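Aug 9, 2024

Flower bench, notes as I go. Display props for the Simard window and the two side tables. Box came from Jotodetti, opened it before lunch. Stems a bit squashed from shipping, leaves folded flat against them. Bent most back by hand. The dark ones look nearly black, darker than the catalog. Fine by me, they set off the pinks.

Order was 103 stems, 4 colors. Packing slip agrees. Rest of the box stays on the shelf till the first arrangement is signed off, don't open the inner bags yet pls.

Tried the purple vase first. The stems hold each other up in it, no foam needed. Small though, heads get top heavy once there are a few in and they all want to lean the same way. Turn the vase between stems. Put the leafy ones in last or the leaves jam in the neck.

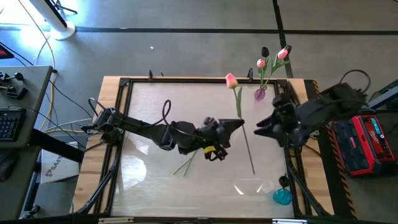
Can the stems be cut to length?

Side cutters will do it, but there's wire inside, so fold the cut end over or tape it. Cut from the bottom, a little at a time.

More on length. Tanberg window shelf is low, full length stems hit the top rail when we mocked it up in December. Short version for that one, full length everywhere else. Mark the shorts with masking tape on the bare end so they dont get mixed back in.

Leaves: slide up or down the stem if you twist while pushing. Some are glued. Don't force the glued ones, I already split one. Bare bottom part of the stem should be hidden once it's in the vase, check from the side not from on top.

Glass: the vase marks up with fingerprints, wipe after handling. Same for the small cup and the blue bowl. Use the lint free cloth, paper towel leaves fuzz in the ridges.

Laying the tulips out flat before filling anything works much better than pulling from the box. Can see which way each stem bends and pair them up. Did this for the cup too. Wide-headed ones look silly in something that small, buds only. 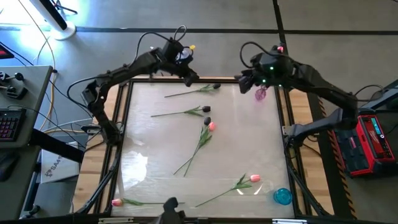 Surnar Display & Props Workshop

Bowl is still undecided. Too shallow for full stems, they just roll out. Options are short cuts laid across, or leave it empty next to the cup. I'd lean towards short cuts, try 4 and see.

Budget: 2,000 for the whole job, 200 of that set aside for glass. Haven't touched the glass money. If we want a second purple vase that's where it comes from.

To do
- reshape the squashed heads, warm them in your hands first, no heat gun
- tape on the short stems
- ask Jotodetti if the coral pink comes on a thinner stem
- wipe glass
- put side cutters BACK in the drawer
- photo of the finshed vase to Simard before we pack anything

Packing when we get there: heads up, tissue between, vase wrapped seperately. Cup goes inside the bowl with a cloth round it.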